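Trucos de la colada que me traje de la jornada de puertas abiertas de Geltier

Fui en febrero, a ver robots domésticos, y volví con la libreta llena de cosas de lavadora. Apunto rápido antes de que se me olvide. La nave es grande, suelo gris brillante, robots blancos por todas partes y una lavadora en medio, con sus botes encima como en cualquier casa. 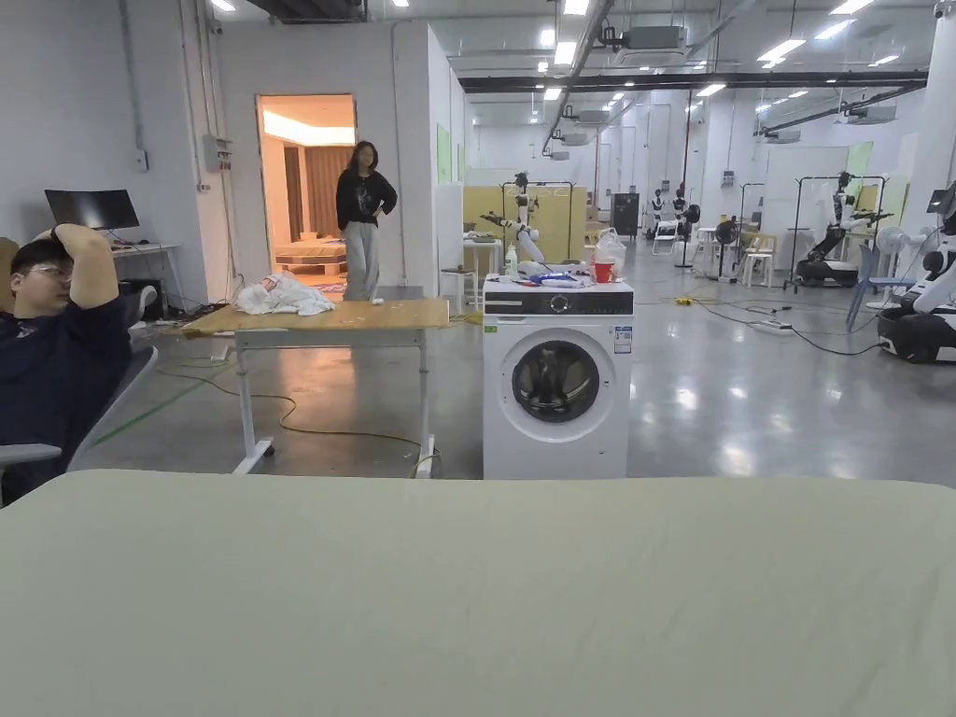 LAVADO Y PLANCHA

Lo primero que nos contaron: a las máquinas les cuesta la ropa hecha un gurruño. A mí tambien. Así que antes de doblar, sacudir cada prenda dos veces y buscar una esquina. Solo una. De ahí sale todo lo demás.

– Bolsillos vacíos antes del tambor, siempre.
– No llenar hasta arriba. Un palmo libre.
– Sacar la ropa en cuanto acaba, no a las 7 de la tarde.
– Toallas sin suavizante, una cucharada de vinagre y listo.

En la mesa del mantel claro tocaba tela azul. Si doblais en mesa, poned debajo un paño de algodón – la prenda no resbala y se alisa con la mano.
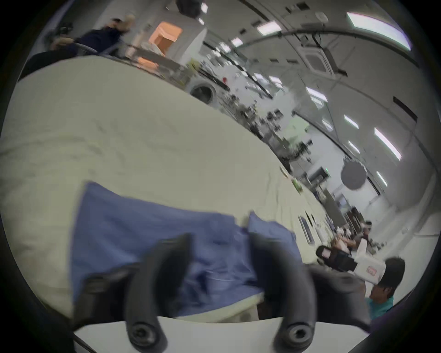 Y el paño bien estirado, que si hace arrugas se marcan en la prenda. Las camisetas, en tres y de pie en el cajón. Yo en el mío meto unas 6 por fila, antes ni cuatro.

La chica de Serra que explicaba el turno de tarde dobla las sábanas bajeras metiendo una esquina dentro de otra. Lo probé en casa, regular, a la tercera salió.

Pendiente: quitar cal de la goma de la puerta, lo pongo otro dia. Entrada gratis, hay que apuntarse antes.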